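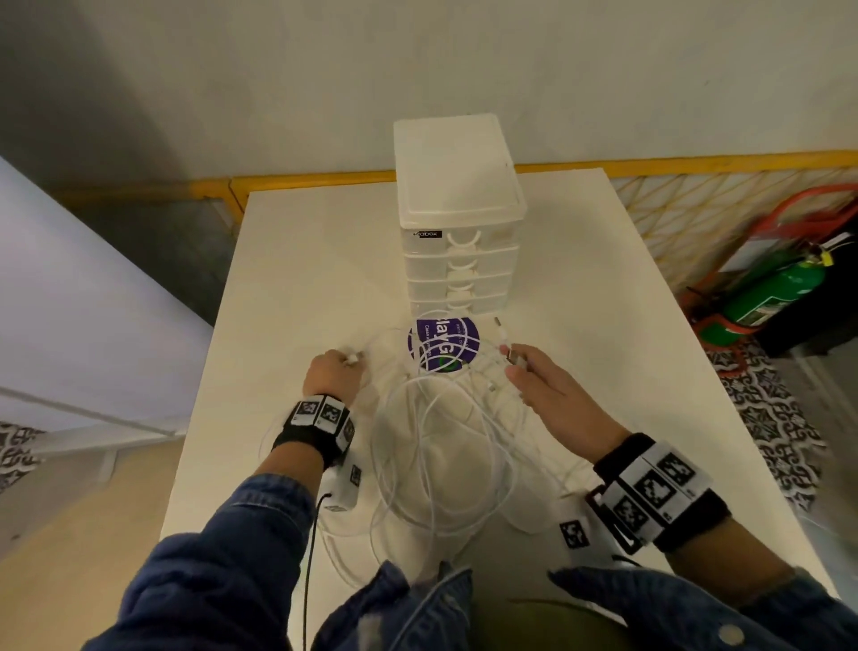
I stopped by Dralance in May to see how the gripper trials are coming along, and I left with a whole new respect for charging cables! The group has been running two grippers against each other, the Harko and the Tretier, on the kind of small household sorting that people do while they're thinking about lunch. Cables are the worst of it. They slide, they spring back, and the plug you want is always under three others.

Pejman Kazemi set up the cable round and he's the one who keeps score. Each gripper gets 362 tries at picking a single plug out of a pile, same table, same arm, same controller (a Palaniappan, which they've used for years and grumble about constantly). The Harko has two flat fingers and a strong pinch. It's quick, but it likes to grab two cords at once and then carry on as if everything's fine. The Tretier is softer and a lot slower, and I watched it spend 11 seconds making up its mind about one connector. It did get the right one, though, and I may have clapped.

The part I liked best was the hand work. Before a gripper gets its turn, a person does the same job wearing marker bands on both wrists, so the group has human motion to hold the arms up against. Mahnaz Hosseinzadeh looks after that side and wants 2,000 of these hand runs before she'll sign off on any comparison. I had a go myself and my hands were terrible at it - I kept pulling from the wrong end.
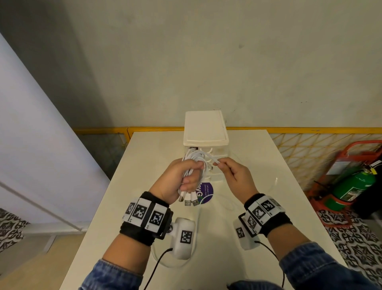

Holding the bundle in one hand and drawing out a single cable with the other.

That move is the sticking point right now. One hand keeps a loose grip on the whole bunch while the other pulls, and a single arm has to get by without the helper. Pejman wants to try the Harko and the Tretier together, one on each arm, with the soft one doing the holding. Mahnaz would like the wrist cameras compared first, and she was pretty firm about it while I was there, so I'd guess cameras are next.

They meet at 10 in the morning to go over the first set of scores, and I've been promised a copy once they've been checked. My money's on the Tretier, slow as it is. Pejman's is on the Harko.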